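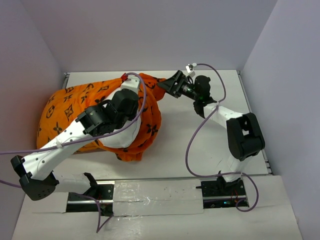 Skelmont Student Robotics Club - Equipment Reviews

Our club bought the Pandeck two-arm kit in April, and we have now used it for 9 weeks on cloth handling. I write this review for other student clubs who think about the same kit.

The assembly took us 3 evenings. The manual is clear for the arms but weak for the rail, and we had to open it again when one bracket was not straight. Both arms ride on the same rail, so you can change the distance between them, which for cloth is very useful. A big piece of plush fabric, like our orange one with the flower pattern, needs two grippers working on it together.

The cables are my main complaint. They are long and they hang freely, and the kit includes too few ties. Please plan your cable path before the first motion test - we did it after, and lost an afternoon. 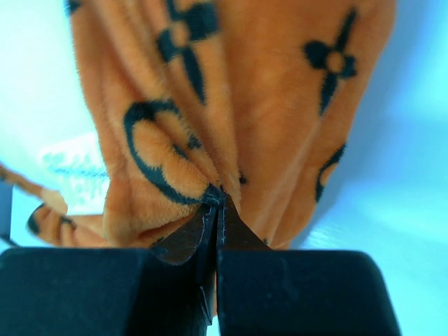
Can the standard fingers hold thick fabric?
They can, if you gather the cloth into a small point first. With a flat edge our members had many slips until we lowered the closing speed.

The software, Mavlow, is simple to learn. We recorded 200 folding attempts with it and it crashed only on long sessions. Exporting the files is slow, and the error messages are not friendly to beginners.

We paid 1,053 dollars with shipping. For a club with a small budget this is a serious amount, but I would buy it again, with a second set of fingers in the same order.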